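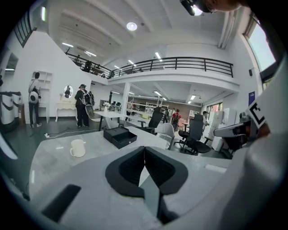
# Schublade auf, Schublade zu

*Tag der offenen Halle bei Furnatora in Rullach: Ein Nachmittag unter Menschen, die sich wie Roboter benehmen, damit es die Roboter später einmal lernen*

Der Bus von Oltville nach Rullach braucht 44 Minuten und hält an jedem Hydranten. Wer sich die Zukunft ansehen will, hat also Zeit, sich etwas darunter vorzustellen. Ich hatte mir Arme vorgestellt, orangefarben, hinter Gitter, mit Warnleuchte. Im Programmheft stand etwas von "Manipulation im Alltag", was auch eine Lebensberatung hätte sein können.

Furnatora sitzt im Gewerbegebiet an der Were, einem Fluss, der in Rullach vor allem als Grund für nasse Keller bekannt ist. Die Firma hat ihren Tag der offenen Halle in den Dezember gelegt, in eine Jahreszeit also, in der die Leute für jede beheizte Veranstaltung dankbar sind. Am Eingang bekommt man einen Aufkleber mit einer Nummer. Meine war die 151. Wozu die Nummer diente, habe ich bis zum Schluss nicht erfahren, aber ich trug sie mit einem gewissen Ernst.

Drinnen ist es hell und hoch, mit einer Galerie hinter schwarzem Metallgeländer, auf der man stehen und herunterschauen kann wie in der Oper. Einige taten das auch. Unten sieht es aus wie bei einem Umzug, bei dem sich die Familie noch nicht über die Zimmer geeinigt hat: Bürostühle, ein weißer Schminktisch mit ovalem Spiegel und geschwungenen Beinen, weiße Metallregale, ein rosa gepolsterter Stuhl. Das Publikum geht mit Rucksack dazwischen umher und fragt sich erkennbar, was davon Ausstellung ist.

## Die Hand ohne Arm

Der orangefarbene Arm blieb aus. Vorgeführt wurde ein weißer Greifer, den man selbst hält, mit zwei schwarzen Fingerpolstern, die sich in der Mitte treffen, und einer schwarz-weißen Markierung an der Seite, wie ein Kreuzworträtsel, bei dem jemand früh aufgegeben hat. Es ist sozusagen eine Roboterhand, an der noch ein Mensch hängt. Der Mensch erledigt damit Handgriffe, eine Kamera am Greifer zeichnet sie auf, und aus sehr vielen solchen Aufzeichnungen soll eine Maschine lernen, wie man eine Sache anfasst.

"Wir machen es vor, bis es langweilig wird", erklärte die Mitarbeiterin am Tisch, "und dann machen wir es weiter." Sie sagte das ohne Bitterkeit.

Auf dem Tisch mit der Marmormusterung standen ein weißer Keramikbecher und ein schwarzer Kasten mit Schublade. Mehr braucht es fürs Erste nicht. Der Becher ist ein tückischer Gegenstand, wie ich lernte, denn er hat einen Henkel, und ein Henkel zeigt immer irgendwohin. Der Kasten wiederum hat einen Deckel, der sich gern ein wenig mithebt, wenn man an der Schublade zieht. Ein Mensch korrigiert so etwas mit dem kleinen Finger und vergisst es sofort wieder. Für eine Maschine ist es ein eigenes Kapitel.

Ziel der laufenden Reihe sind 1.000 Durchgänge, die für gut befunden werden. Dafür hatte man bis zum Vormittag 1.493 aufgenommen, und man war noch nicht fertig. Aussortiert wird, wenn der Becher kippt, wenn die Schublade klemmt, wenn die Markierung verdeckt ist oder wenn der Vorführende zwischendurch nachdenkt. Zögern ist im Datensatz unerwünscht. Ich erkundigte mich, ob es einen Datensatz für Zögern gebe, und bekam die höfliche Antwort, das sei eine interessante Frage.

## Bitte nicht elegant

Besucher durften auch. Die Schlange war kürzer als die vor dem Kaffee, aber sie bestand aus entschlossenen Leuten. Ein Kind, vielleicht acht, nahm den Greifer, zog die Schublade heraus, schob sie hinein und wollte gehen. Sein Vater brauchte vier Anläufe und erläuterte nach jedem das Gerät. Eine ältere Dame mit Handtasche über dem Unterarm packte den Becher am Rand, hob ihn hoch, betrachtete den Boden und sagte: "Nicht gespült." Das war nach meiner Einschätzung die vollständigste Alltagshandlung des Nachmittags, doch sie zählte nicht, die Aufnahme lief noch gar nicht.

Dann kam ich. Man bekommt eine Einweisung von bewundernswerter Kürze: langsam heran, schließen, ziehen, öffnen, weg. Der Greifer ist leichter, als er aussieht, und breiter, als man denkt, weshalb mein erster Versuch am Kasten vorbeiging und in der Luft endete, wo die Finger sich sehr ordentlich um nichts schlossen. Beim zweiten Mal zog ich den ganzen Kasten zu mir. Beim dritten Mal kam die Schublade heraus, und ich machte wohl eine kleine abschließende Bewegung aus dem Handgelenk, die ich für souverän hielt.

"Bitte nicht elegant", sagte die Mitarbeiterin. "Das lernt er sonst mit."

Man muss sich das einmal ausmalen: Irgendwo räumt in einigen Jahren ein Apparat eine Küche auf und vollführt am Ende jeder Schublade einen Schnörkel, dessen Herkunft kein Ingenieur mehr erklären kann. Ich gebe zu, dass mir der Gedanke gefiel. Der vierte Versuch fiel dann aber vorschriftsmäßig öde aus und wurde, wenn ich das Nicken richtig gedeutet habe, angenommen.

Zur Arbeitskleidung im Haus gehört stellenweise ein schwarzes Gerät am Kopf mit einem kleinen hellen Licht daran. Es verleiht jedem, der sich damit über einen Tisch beugt, etwas von einem Zahnarzt. Man öffnet unwillkürlich den Mund.

## Fragen aus dem Publikum

Am Nachmittag gab es eine Fragerunde, zu der man sich die Bürostühle zusammenschob. Ich nahm einen mit hoher Netzlehne und war damit sehr zufrieden, bis ich merkte, dass er langsam rollte.

Gefragt wurde, was auf solchen Veranstaltungen immer gefragt wird. Ob das Ding bügeln könne. (Nein.) Wann es bügeln könne. (Man wolle keine Jahreszahl nennen.) Ob es dann auch Hemden könne oder nur Bettwäsche. Ein Herr aus der zweiten Reihe wollte wissen, ob die Maschine merke, wenn in der Schublade etwas liege, das sie nichts angehe, und erntete das erste Gelächter des Tages und danach eine längere Stille. Furnatora lässt bei den Aufnahmen die Möbel wechseln, das Licht, die Höhe des Tisches und die Leute, die den Greifer führen. Die Maschine soll nicht glauben, die Welt bestehe aus einem einzigen Kasten. Linkshänder seien besonders willkommen, hieß es, und drei Linkshänder meldeten sich mit einem Stolz, den man ihnen offenbar lange vorenthalten hatte.

Ob denn auch ein Roboter zu sehen sei, fragte jemand von weiter hinten. Der stehe derzeit am Standort in Oltville, lautete die Auskunft, und werde dort angeschlossen. Ich war am Mittag also genau in die falsche Richtung gefahren, 44 Minuten lang, mit Umstieg wegen einer Baustelle an der Brücke über die Were.

Enttäuscht war trotzdem kaum jemand. Es hat etwas Beruhigendes, einem Betrieb zuzusehen, der mit großem Aufwand herauszufinden versucht, was man selbst jeden Morgen im Halbschlaf kann. Vor dem Gehen sah ich noch eine Weile zu, wie am Tisch weitergearbeitet wurde. Becher heben, Becher abstellen, ein paar Zentimeter weiter links, noch einmal. Über den dunkelgrauen Boden zog sich ein weißes Stromkabel, das von jedem vorbeikommenden Gast mit einem kleinen, vollkommen fehlerfreien Schritt überstiegen wurde, ohne dass jemand davon Notiz nahm.

Zu Hause habe ich meine Besteckschublade geöffnet, mit zwei Fingern, langsam heran, schließen, ziehen. Sie klemmt seit dem Sommer. Den Aufkleber mit der 151 habe ich beim Zähneputzen am Pullover gefunden.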